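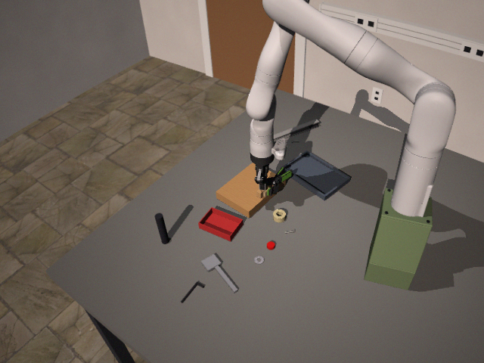 Tidying a workbench still a tall order for machines, says Pondska team

2019-01-20

Anyone who has ever put off clearing up the shed until the following weekend (and then the one after that) will be sorry to learn that the machines aren't quite ready to do it for them. Pondska, the small firm that has been teaching a computer-simulated arm to sort out a cluttered worktop, has published its first set of results, and they make cheerful if rather humbling reading.

The trial ran to 327 attempts, all of them carried out on screen, with the sort of odds and ends that gather on any bench: a hammer, a hex key, trays, a little piece of wood. The arm was asked to pick up one thing at a time and put it where it belonged. It managed the job from start to finish 100 times, and Upendo Urio, who leads the work, is very pleased with that, having expected a good deal less when the project started in October.

"My grandmother opened her hardware shop in 1953 and she could clear the counter while serving a customer and telling him off for his muddy boots," Urio said. "We're a long way from that. But it has stopped dropping the hammer so often, and I did have a slice of cake over it."

Small, flat things remain the great trouble, washers most of all, as they offer so little to take hold of. A longer run of 2000 attempts is planned next, using a new set of grasping routines which the team has named Inthanon. After that comes a real bench at Tritari, the repair workshop that first asked for the study, where the staff have promised to leave it exactly as untidy as it usually is.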